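Planning equipment for a robot cell
Notes for session 3, Lucian Surdu

Start the budget from the task and leave the catalogue until later. The sorting exercise needs one arm, a tray, two containers and a cube.
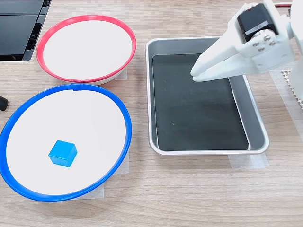

Put the arm on its own line. The Kakton quote leaves out spare servos, so allow for 2 per arm. Delivery from Rurnon takes 6 weeks, longer if ordered in December.

Small items go under consumables: tape, mats, trays, cubes. Allow 200 for the year. 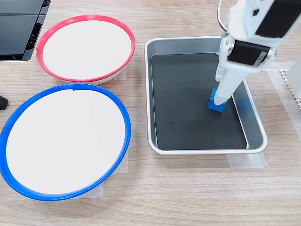 Gripper at the blue cube in the metal tray.

Bench space is costed too. Measure the reach before you fix the layout, and include room for the containers. 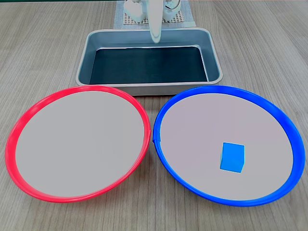
Bring your draft for the Zimside site, with prices excluding VAT.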